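4. The Glossary as a Second Book

4.1 What the glossaries hold

Of the 80 novels in the Nurnmont collection, 21 end with a glossary. The rest leave the reader to manage alone. We had expected the glossaries to be the dull part of this project, and we gave them to ourselves for June, when the reading room is hot and nothing better was likely to get done. They took up most of the summer.

A glossary in an epic fantasy novel has a plain job. It tells the reader that a given word is a river, a rank, a kind of horse or a god. In the older Grullmont paperbacks this is mostly what happens. Entries run to a line. The river is a river. One Grullmont glossary defines a warship as "a ship, for war," and we have no quarrel with it.

Elsewhere the job gets away from the author. The entries grow clauses, then paragraphs, then opinions. In the third Brimavby novel the entry for the capital city explains its founding, its drains, the tax on its gates and a riot over the tax, and it sends the reader to four other entries, one of which does not exist. None of this comes up in the story, whose hero passes through the capital at night with a sack over his head. It is hard to read the entry without feeling that the author had been looking forward to the city for a long time and was not going to be kept out of it by the plot.

We call this material surplus: anything in a glossary that cannot be found in, or worked out from, the chapters in front of it. The term is borrowed from bookkeeping and we mean no insult by it. Some of the surplus is better than the novels.

4.2 How we sorted the entries

Each entry was read against the full text of its novel and placed in one of three groups. Plain entries repeat what the chapters say. Helpful entries add a small thing the reader could use, such as how to say a name. Surplus entries add matter with no use in the novel at hand. An entry could move up a group if a later book in the same series picked up its content, so a few lines that looked like idle chat in the first volume turned into prophecy by the fifth. We allowed this even when we suspected the author had simply gone back and raided the glossary for a plot.

Figure 3. Square dish, white table.
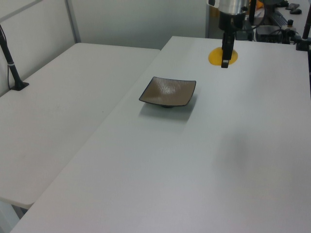

Two of us sorted every entry separately and then compared lists. Most disagreements were over jokes. One glossary has an entry reading, in full, "Turnip: see War, Causes of." One of us marked it as surplus, since no turnip appears in the novel. The other held that the entry explained the war rather better than the preceding chapters did, and should count as helpful. The entry for War, Causes of, says "see Turnip." We settled on surplus after lunch.

Guides to pronunciation gave more trouble than we had allowed for. They are offered as a kindness, and in practice they frighten people. A reader who has been saying a name happily for six hundred pages learns at the back of the book that the first three letters are silent and the stress falls on the apostrophe. We marked these as helpful because the definition required it. Where a guide compared the sound to a word in a second invented language, itself without a guide, we marked it as surplus and felt better.

Family trees, lists of kings and calendars were left out unless they had been folded into the glossary in alphabetical order. This happens more than one might think. The second Brimavby novel has its whole royal line filed under K, for King, with the queens under K as well, for King, Wives of. A warrior queen who rules alone for most of the book, and wins its only battle, is listed among the wives. The later reprint by Ragnarsson gives her an entry under Q, where she is quite alone.

4.3 Who is speaking?

The most interesting question about a fantasy glossary is whose voice it is in. The plain ones have no voice, or they have the publisher's. The surplus ones nearly always have somebody in them, and we found three sorts of somebody.

The first is the author, talking over the reader's shoulder. This speaker knows how the book ends and is careful about it, with mixed success. "Slain in the final chapter" was the entry for one well-loved uncle, and we came to it by way of a cross-reference on page ten.

The second is a scholar from inside the invented world, usually writing centuries after the events and usually cross. Nine of the glossaries use a speaker of this kind. The scholar has rivals, and spends entries on them. In the best of these books the quarrel between the glossary's compiler and an unseen colleague at another university can be followed from A to W, where the colleague is accused of inventing a battle. The novel has spent forty pages on that battle. A reader who gets this far must decide whether to believe the chapters or the back matter, and the book offers no help at all. We think this is a real effect, planned with care, and that it has been missed because so few critics read to W.

Figure 4. Square plate on a white tabletop. 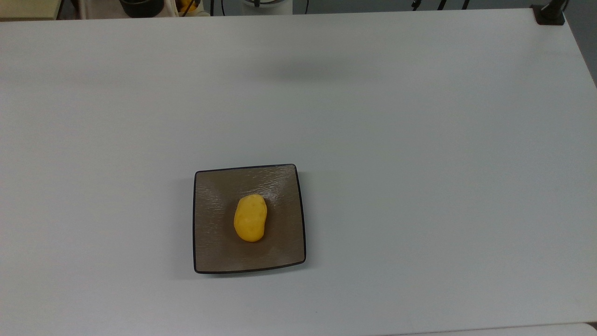 The third speaker is harder to name. It begins as one of the other two and then slips. An entry on saddlery opens in the dry voice of the scholar and closes with a remark about how much the author's own knees hurt after a week of riding lessons. A list of herbs starts out in the author's voice and ends by warning the reader, with every sign of belief, never to pick the ninth one after dark. We first took these for errors of editing. Having read enough of them, we are less sure. They tend to come late in the alphabet, and they may only show that a glossary is long and that people get tired. They may also show a writer who had, by the letter S, stopped keeping the two worlds apart. Our sorting has no group for that.

4.4 The reader who skips

Any claim made for the glossary has to face the fact that a great many readers never open it. The library copies at Nurnmont are some guide here. Their front matter is soft with handling and the maps are in a terrible state. The glossaries, by contrast, often look fresh from the shop. One still had two pages joined at the top edge, and we had to ask at the desk for a knife, which led to a form.

There are exceptions. A copy of the third Brimavby novel has been marked up in pencil from the first entry to the last by a reader with strong views on the drains. The margins of the story itself are clean. This reader corrects the gate tax, supplies the missing cross-reference with an entry of their own making, and signs off under Z with the word "Good." We have treated the pencil as outside the study, although we did check the arithmetic on the tax and the reader is right.

It would be easy to take the clean pages as proof that surplus is wasted. Sales to libraries tell us little about what people do at home, however, and a reader who owns the book may treat the back of it quite differently from one who has to return it in three weeks. What the copies do suggest is that authors of surplus are writing for a small group and seem to know it. The tone is looser than in the chapters. The jokes are stranger. Secrets are given away that the plot is still guarding with armed men. In the Grullmont books, where the glossary was plainly asked for by the publisher and supplied under protest, none of this occurs, and the warship remains a ship, for war.

Section 5 turns to the maps, several of which disagree with the glossaries about where the river is.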